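Manutenção de Bicicletas: Apontamentos da Unidade 3
Docente: Yurii Dmytriv

Transmissão: desgaste da corrente

A verificação da corrente precede qualquer intervenção na cassete. O comprimento de 10 elos completos, medido entre eixos de pinos, é de 254 mm numa corrente nova. Recomenda-se a substituição quando o alongamento atinge 0,5 % nas transmissões de onze ou mais velocidades.

Na bicicleta de ensaio Tereck, a leitura é registada a cada 2000 km, na ficha de oficina.

Leitura obrigatória: capítulo relativo aos pedaleiros, p. 63. O relatório de bancada é entregue em maio.

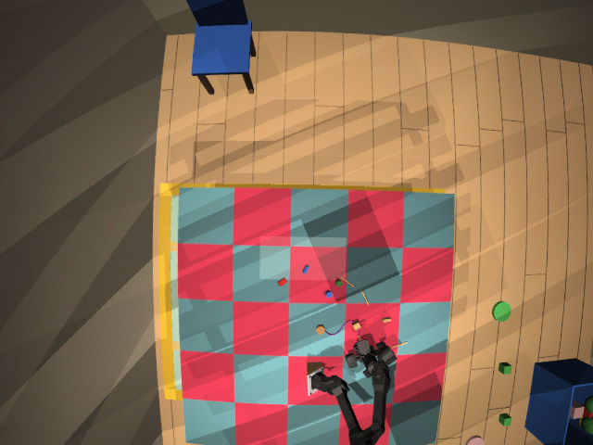

Pág. 144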